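Ticket 899: Blue tooth model and wire, board work
Submitted by: Dilani Khan, Nedstead teaching materials room
Assigned to: Wijesinghe support desk
Opened: March 24, 2024
Status: Open, awaiting reply from supplier

1. Reported problem

The requester states that the blue tooth model supplied in the Dotano set does not stay where it is placed on the white board. The model is intended to stand upright for the lesson on tooth shape. When released, it tips toward the narrow end and carries the wire with it. The requester asks whether the part is defective or whether the working procedure should be changed.

2. Checks requested by the support desk

The requester was asked to confirm the following before any replacement could be considered:

The board is the standard white model with the black border, placed on a level table.
The wire has not been trimmed or replaced with a heavier gauge.
The crown and the root section are free of cracks.

The requester confirmed all points in writing. She added that the wire had been in storage for some 30 days and had taken on a bend – a condition also noted in an earlier ticket from the same room.

3. Pictures

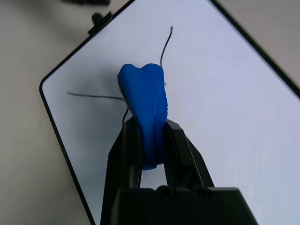 Blue tooth model held upright, with the thin black wire across the board.
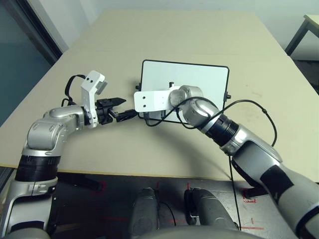
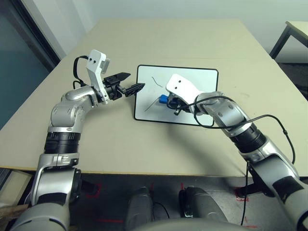
4. Assessment

The root section of the model is narrower than the crown, and the model is not expected to stand without support. The small dents and faint layered texture on the surface are considered cosmetic and do not qualify for replacement. The bend in the wire is regarded as the more likely cause of the movement, as a curved wire will push against the model when it is set down.

5. Recommended procedure

Remove the wire from the board and straighten it by hand over a length of 100 mm at a time.
Lay the board flat and wipe it with a dry cloth.
Place the wire first and allow it to settle.
Set the model down beside the wire, crown upward, and keep it supported until the lesson step is complete.
If the model must stand alone, use the Eltico clear base. Two bases may be requested per room under the current agreement.

6. Outstanding items

The requester has asked for a replacement length of wire. The request was forwarded to the supplier – no delivery date has been given. The ticket will remain open until the wire is received and the procedure in section 5 has been carried out with it.

Replies should quote the ticket number in the subject line.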